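Boletín retro, entrega de abril: Drinodside, el beat'em up de lavandería que se nos pasó a todos

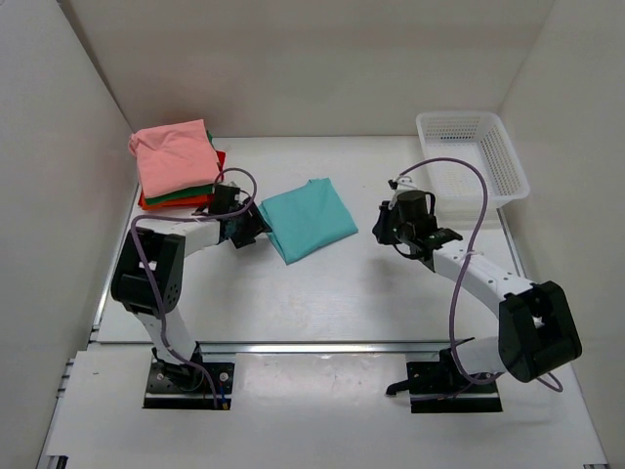

Ropa doblada, cesta blanca y dos brazos robóticos.

Voy con prisa esta semana, así que un solo juego y al grano. Drinodside. Recreativa, scroll lateral, dos jugadores, mamporros. La firmaba Grilalell, los mismos de aquel matamarcianos con la nave que parecía una plancha, y aquí siguen con lo doméstico: todo pasa en un hotel enorme y la primera fase es la lavandería. Carros volando, sábanas que te tapan media pantalla, un jefe con un rodillo industrial. Es una tontería y me encanta.

Argumento, por llamarlo algo: la banda de Sturkivness ha tomado el hotel Fitzgerald en plena boda y tú eres el botones. O la cocinera, si metes moneda en el lado derecho. Hay que subir hasta la azotea planta por planta. El ascensor se estropea siempre en la misma, claro, y toca escalera de servicio con enemigos bajando de tres en tres. La peor parte del juego, con diferencia. Si vais a gastar un continue, que sea ahí.

Lo bueno: los objetos. Se puede coger casi todo. Bandejas, lámparas, un cubo de fregar, un besugo entero en la cocina (el besugo pega más que la pala, no pregunteis). Hay más de 200 objetos repartidos por el hotel y muchos solo salen si rompes otra cosa antes. El carrito de postres, por ejemplo, está detrás del biombo de la segunda planta. Yo lo encontré de rebote tirando a un camarero contra él.

El control, bien. Dos botones, golpe y salto, y los dos a la vez para el ataque especial que te quita vida. El agarre es automatico al acercarte y a veces agarras a quien no quieres - sobre todo jugando a dobles, que acabas lanzando a tu compañero por la ventana del comedor. Se puede. Y le quita vida. En casa ha habido discusiones.

Lo malo: dura poco. 38 minutos la primera vez que lo terminé, y eso parándome a romper jarrones. La música se repite, hay un bucle de saxofón en el pasillo que se te queda toda la tarde. Y el jefe final es el mismo de la lavandería en otro color, con más barra de vida y un traje. Feo detalle. Se ve que no llegaban.

La conversión para consola es otra historia. Quitaron la fase de la piscina entera, bajaron el número de enemigos en pantalla y el modo a dobles va a tirones. A cambio metieron un final nuevo, con el botones heredando el hotel, dibujado bastante mejor que todo lo demás. Para ver ese final yo usaria el truco de selección de fase: en la pantalla del título, arriba, arriba, golpe, salto, y empezar. Os deja en la azotea directamente.

Recomendación: la recreativa, a dobles, con alguien que no se enfade. Dificultad normal. En difícil los camareros esquivan todo y deja de tener gracia.

Se me queda fuera la segunda parte, que pasa en un tren y que tengo a medias. Irá en la próxima si la acabo. Si alguien ha conseguido el besugo dorado de la cocina que escriba, por favor, llevo desde el lunes intentandolo y nada.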